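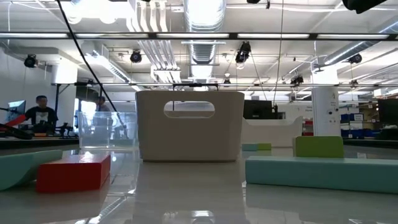
The table before a run: bin in the middle, blocks on both sides.

Comparing two grippers on a bin-and-block table

I love this test. It's cheap, it takes an afternoon, and it tells you more about a gripper than any spec sheet I've read. We run it at Lashari whenever a new pair of fingers comes in, and this time it was the Gunda two-finger against the Lelura soft-tip.

What you need

One plastic bin with a handle cutout, a clear acrylic box, and a handful of foam-like blocks in different shapes. Get at least one with a curved top! Plain bricks are too easy, and a wavy top shows you right away which fingers want two flat, parallel sides.

Set up the table

Put the bin in the center and leave the front of the table open. Blocks go left and right, with a couple farther back so the arm has to reach. Mark the spots with small bits of tape if your surface will take it. On a glossy white top like ours, check your camera view before anything else. The bin throws a pale reflection and the ceiling lights leave streaks, and a depth camera can read either one as a surface. Drop the exposure until the streaks calm down.

The acrylic box is the mean one. Keep it behind the blocks for the first set, then swap it in as a target.

Run it

1. Home the arm and zero the gripper.
2. Set grip force to 40 percent on both grippers.
3. Pick each block, lift it clear of the rim, and release it over the bin.
4. Put the blocks back on their marks and go again, 40 picks per gripper.
5. Repeat with the closing speed cut in half.

Write down every miss with a word on why: slipped, pushed, never saw it. Hélder Sequeira talked me into that last column and I'd never go back, it's so handy for telling a camera problem from a finger problem.

What we got

The Lelura was lovely on the curved block and a bit slow on the bricks. The Gunda flew through the bricks and kept nudging the curved one sideways (wider pads helped a lot). Both had trouble with the acrylic box until Endang Rahman moved our wrist camera to a steeper angle.

Next up is lifting the bin itself by the handle cutout. Start slow, and keep a hand near the stop button.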